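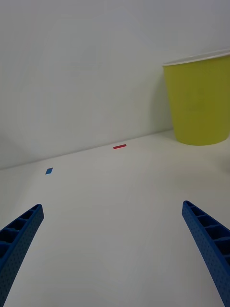

Course Handouts / Unit 2: Teaching by Demonstration

Ifigeneia Andreadis, Fallcombe

Each pair records demonstrations by remote control on the white table. The task is to put the small bottle in the yellow-green cup. Start with the gripper open and the cup near the wall.

Move slowly at first. Stop for a moment before closing the fingers and again before letting go. If you miss the bottle, back up and try again, and keep the recording. Delete a run only if the connection drops.

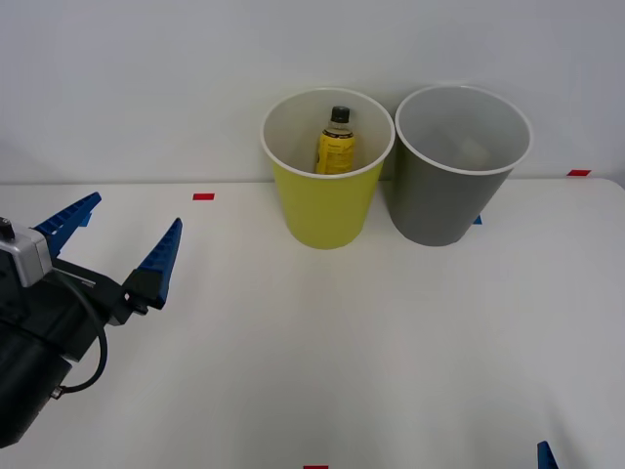

Fig. 2. Bottle standing in the yellow-green cup, gray cup beside it.

The Himska set has 411 runs from last September. Yours should have 51. Cap each run at 2000 steps and write the start position in the log.

Read the Brislow notes on wrist views before lab.

We use cookies to remember your settings. Accept | Manage

Shares: 2 | Comments: 0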